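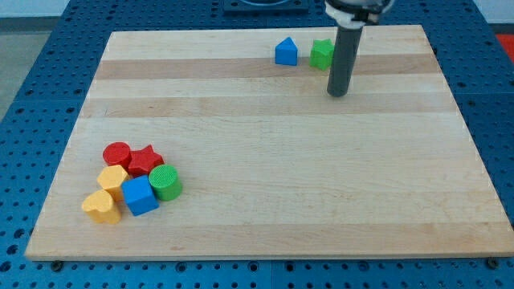 Last updated: February, a little after the first batch of comments

My sister-in-law has stopped asking whether I want a robot for the house and started asking which one. She sends me clips. A machine folds a towel, a machine loads a dishwasher, a machine carries a glass of water across a kitchen that has clearly never had a child in it. Then she types "soon!!" and I go back to picking socks up off the stairs.

So here is where I've landed, for her and for anyone else who keeps sending me clips.

Look at the blocks at the top of this page. Eight of them on a wooden board: a couple of stars, a heart, a hexagon, a cube, that sort of thing, in red, blue, green and yellow. The arm has a plain rod on the end of it. It has no fingers, so whatever it wants done it has to do by pushing. Six of the blocks are bunched together toward one corner of the board, and a green star and a blue triangle are up at the far end by the rod.

I like this kind of work a lot more than the towel clips, and I want to be fair to it. Pushing is hard. If you've ever tried to slide a heart-shaped anything in a straight line with the end of a broom handle, you know it wants to turn. Touch it a little off center and it spins away from you, and then you have to come around the other side and start again. Now do that with other pieces in the way. A person does it without thinking, and getting a machine to do it from a plain instruction is a real piece of research.

But it's tidying, and it's tidying made about as easy as tidying gets. The board is flat. The blocks are solid colors and they sit still on pale wood where a camera has every chance of telling them apart. None of them is under a couch. None of them is a sock.

My own version of the test is the toy shelf in the back room, a Kollby, the low one with the bins that everybody with small kids ends up owning. Between the bins and the floor there are easily more than 100 things in there on a bad evening. Some are hard and some are soft. One is half a cracker. The job is to get them off the rug and into bins by bedtime, and it takes me 2 rounds: one for the big stuff and one on my knees for whatever rolled under the Gudholm chair. The second round is the one I'd pay money to be rid of, and it's the one I never see in the clips.

I used to work nights at the Figueroa plant out past Wiltthorpe, packing trim kits, and we had automation there that was good. Really good, at the one thing. There was a station that pushed parts down a chute into trays and it hardly ever missed, as long as the parts came the same way up. When they didn't, a light went on and one of us walked over with a stick. I mean that literally, it was a length of dowel with tape on the handle end. We poked the part straight and the light went off.

Araba Gyamfi ran that line for years and kept a tally of the light on the back of a clipboard. Her worst shift was 78. She wasn't against the machine, she'd fought to get it. She just thought that if you were going to tell people a station ran by itself you ought to count how often a human being got up out of a chair. I've thought about that clipboard with every towel video I've been sent.

That's all I'm asking for. Show me the whole evening, at normal speed, with the count of times somebody stepped in. Show me what happens when a piece goes off the side of the board onto the floor. Does the machine go and get it? A rod won't, whatever is driving it. Maybe there's a different hand for that, and a different arm, and something on wheels to carry the arm around, and by then I'd like to know where it parks, because my back room is nine feet wide and already has a chair in it.

Could it happen in my lifetime? Sure, I expect it will, for some chores. Dishes before toys, I'd guess, and floors are half done already — though mine still needs me to pick everything up first, and that brings us right back to the socks. What I don't buy is "soon," with two exclamation points, from a clip with a cut in the middle of it.

I'll be on the rug at seven thirty with a bin.

Comments

mudroom_pat: We had the same light at my old job. Ours was a broom, though. Management called it "operator assist."

Dell R.: I think you're too hard on the towel ones. My mother can't bend down anymore and even a slow machine that needs help sometimes would be worth it to her.

Reply from the author: Fair point, and I should have said so. Slow is fine. I'd still want the count before she spent anything.

threecatsnoplan: what is it with stuff under the gudholm. mine has eaten 2 remotes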